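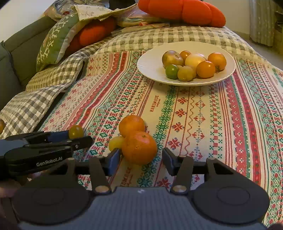
Last edited: September, 7:42 pm

Topic: Waking at 3 am, is it the magnesium or is it me?

javholm_jen wrote:
Okay so I've been waking up at 3 on the dot for most of the summer and I'm losing my mind a little. I fall asleep fine, lights out by 10:30, and then boom, wide awake and thinking about the car insurance. My sister swears by magnesium so I've taken it every night for 9 nights now and I can't tell if it's doing anything. Slept through twice. The other nights, same old thing. Do I keep going or is this money down the drain?

portlydave wrote:
Nine nights isn't long enough to say. I gave mine a month. Also what are you eating and drinking after dinner? I used to have a glass of red at nine and I was up at 3 like clockwork. Quit the wine, kept the magnesium, slept better. I give the credit to the wine.

javholm_jen wrote:
Ugh. I do have wine. Not every night!! But yeah, more nights than not.

tess251 wrote:
I'm going to disagree with Dave a bit. I don't drink at all and I had the exact same 3 am thing for two years. For me it was going to bed too early. I know it sounds backwards, but I pushed bedtime to 11:45 and got up at 6 no matter what, weekends too, and after a few rough weeks the middle wake-up got shorter and shorter. The first week was horrible and I cried at a stapler. My doctor was the one who walked me through it, so maybe ask yours before you copy me.

mod_Amissah wrote:
Quick reminder to please post what helped you and leave the dosing advice to people's own doctors or pharmacists. Jen, if you're on any other meds, check with the pharmacy before you add supplements.

javholm_jen wrote:
Just a blood pressure pill, but good point, I'll call tomorrow. Tess, 11:45 sounds like torture, I'm a zombie on the couch by 9:30.

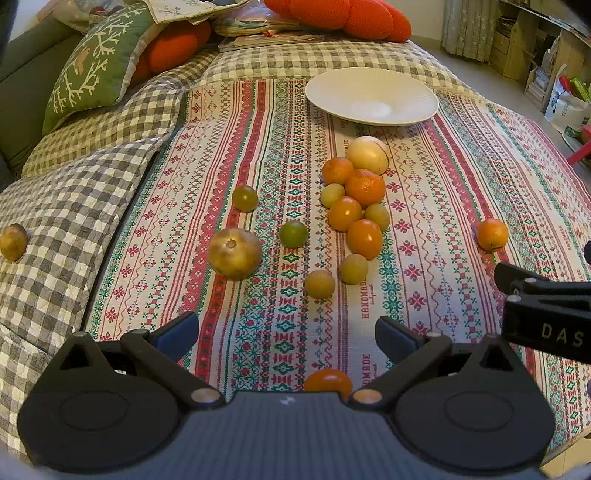
And the couch might be part of it, now that I think about it. I doze off in front of the TV for maybe twenty minutes, then get up, brush my teeth and go to bed for real. Does that count as a nap?

tess251 wrote:
It counted for me! Evening dozing was the first thing I had to give up. I folded laundry standing up.

Chandrasekhar Bangera wrote:
I was on nights at the Storkthorpe depot for years, so my sleep was a wreck long before I got old. What worked for me was turning the clock to the wall. If I don't know it's 3, I don't start doing the math on how many hours are left. Cost me nothing. I also walk 3,000 steps after supper — my daughter set up the counter on my phone — and I think that helps too, but I couldn't prove it.

portlydave wrote:
The clock thing is good. I still say skip the wine for two weeks and change nothing else. If you change five things at once you won't know which one did it.

tess251 wrote:
Sure, but if she's miserable why would she care which one did it? She wants to sleep, Dave.

portlydave wrote:
Fair. I'd care, but I keep a spreadsheet of my gas mileage.

javholm_jen wrote:
Haha, you two. Alright, plan for now is no wine, no couch dozing, and the clock goes in the drawer. Calling the pharmacy about the magnesium in the morning. Will report back in a couple weeks, unless I'm asleep.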